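Evacuation zone says "be set" but county log says "go now" – which one is official?

Posted in: Wildfire and Emergency Alerts

brumau_ridge
We are on the east side of Orellana, between the reservoir road and the old Ledden rail grade. During the May fire the zone map listed us at Level 2 (be set) until after dark. The incident log, published later, shows Level 3 (go now) for the same zone at 6 p.m. No phone alert arrived for either level. The fire closed at 373 acres and did not reach our road, but I need to know which record governs. My insurer wants the order time before it will pay evacuation costs.

tdk_dispatch
The order governs. The map is a display product, drawn from the zone table, and it can lag if the table is not republished after a level change. Request two items from the county records office: the signed evacuation order and the alert transmission log. The second lists each message, its target polygon and its send time.

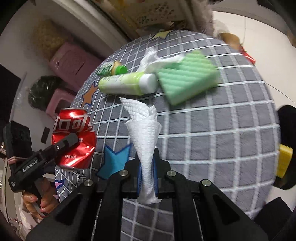
Check the polygon against your parcel. Zone lines in that area follow the 1893 survey, and the rail grade is offset from it by almost 9 yards in places. A parcel split by the line can be assigned to either zone.

lirura_south
same thing happened to us in Lirura, map was wrong all evening. just leave when you smell smoke

old_grade_rd
Adding to the dispatch answer – phone alerts are separate from the order. A missing alert does not change the order time. Ask the insurer in writing whether it accepts the signed order alone. Mine did, but wanted the zone number written on the claim form.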